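Sleep and Daily Life: handout for session 9

Flosotcombe evening course, updated November 25, 2020

Right, last week I promised we'd get on to bedrooms, and then we spent the whole hour on naps. My fault entirely, I love naps! So the first half of this handout is the bit you missed, and the second half is what we'll talk through tonight.

1. Going back over body clocks

Your body runs on a cycle that's close to a day but doesn't match it exactly, and daylight is what keeps nudging it back into line. Morning light pulls the clock earlier, late evening light pushes it later. If you remember one thing from the first half of the course I'd like it to be that (the essay question leans on it quite heavily, hint hint).

The other half of the story is sleep pressure, which builds up the longer you're awake. A long nap at teatime lets a lot of it go, and then you're lying there at midnight wondering what went wrong. I've done it myself more times than I'd like to admit.

2. The bedroom

Most people ask me about mattresses first. I'm afraid I can't tell you which one to buy. Firmness is mostly a matter of taste and body weight, and a bed that suits one person can be misery for another. Try lying on it in your usual position for a good long while before you hand over any money, and never mind the sales assistant hovering.

Light matters more than people expect. A window by the bed is lovely at seven in the morning and a nuisance at half past four in May, so think about lined curtains or a blind. Have a look at how bright your own room gets before next time.

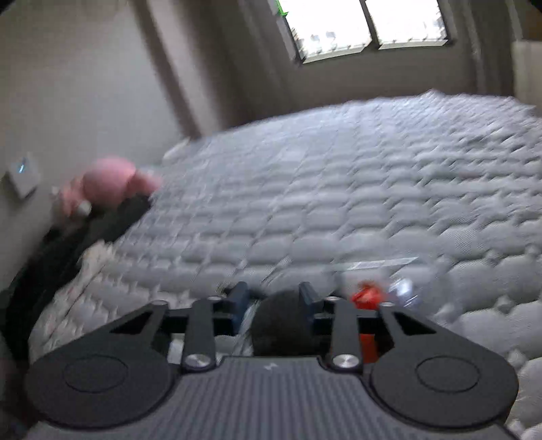
3. Temperature and noise

Cooler than your living room is the usual advice. A warm bath an hour or two before bed can help too, and that sounds backwards until you think about the blood going to your skin and the heat leaving your body afterwards. For noise, it's the sudden sort that wakes you, so a steady fan can cover up a lot.

4. For next week

Keep the sleep diary for 13 nights, weekends included please. Read chapter 9 of the Lellari reader and skip the box on dreams, we'll do that separately. Essays are 2000 words, and the plan is due first. Paper copies go in the tray outside the Padilla room.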